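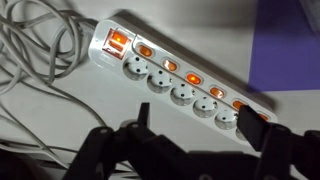
Arm stops short of the switch it should press

Tuulikki Niskanen
Home build, Skeltia arm over a power strip with a lit switch per socket. At 110 mm above the desk it lines up fine, then it drifts on the way down. 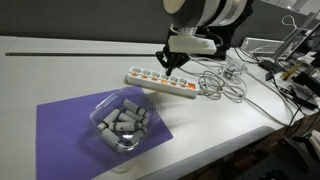 I've redone the zero 3 times since June.

Hititz
Check the wrist screws.

Palludberg
Slow the last 18 mm and tape the strip down. Mine slid whenever the cord pulled.
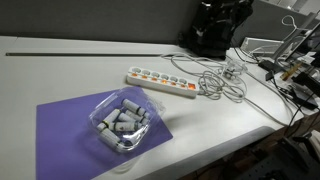 Also teach each switch as its own point. Spacing them by math never worked for me.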